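How to Teach a Robot Arm to Fold a T-Shirt (and What to Expect When You Try)

Posted 3 Sep 2018 on the Skultik workshop pages

People who stop by our shop nearly always ask the same thing: can it do my laundry yet? I love that question, and my answer is a cheerful "sort of, on a good day, if you lay the shirt out first." If that sounds good enough to you (it does to me!), read on and I'll walk you through how we set up the Nernament arm for simple folding.

Step 1. Start with one piece of cloth. A knit like jersey is forgiving and doesn't slide around much. Save the slippery blouses for later in the year, when you've built up some patience.

Step 2. Flatten it by hand. I know, I know, that feels like cheating, but finding a corner in a crumpled heap is still the hardest part of the whole chore, and you'll want to see a fold or two before you take that on.

Step 3. Practice the pinch. Bring the fingers down open, let them just touch the cloth, then close slowly. Too high and you grab air, too low and the arm pushes against the table and stops with an error.

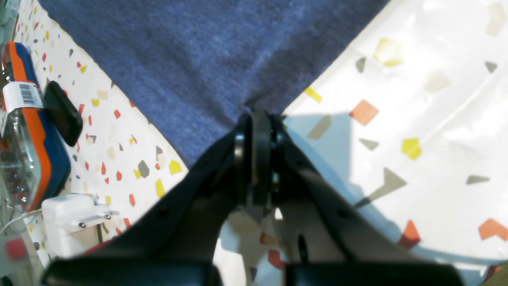

Once the pinch is steady, try it 100 times before you add any other motion. It's dull work, so put some music on. We keep our tally in Pisharody, the little logging program we use for everything, and by the end of April we had 647 good pinches written down, which made me prouder than it probably should have.

Step 4. Lift, carry, let go. Raise the cloth a hand's width, swing it over to the far edge, and lower it before you open the fingers. If you drop it from up high it lands any which way and you're back to Step 2.

Step 5. Save the motion under a name you'll remember, then run it again with the cloth turned a little. Our Damonitz controller handles a small turn just fine. A big one still sends it hunting in the wrong place, and for now I simply turn the shirt back myself.

A full fold takes our arm 2 minutes. I can do it much faster, but then I don't get to drink my coffee while I watch. Towels are next on the list, and I'll add those settings to this page when they're ready.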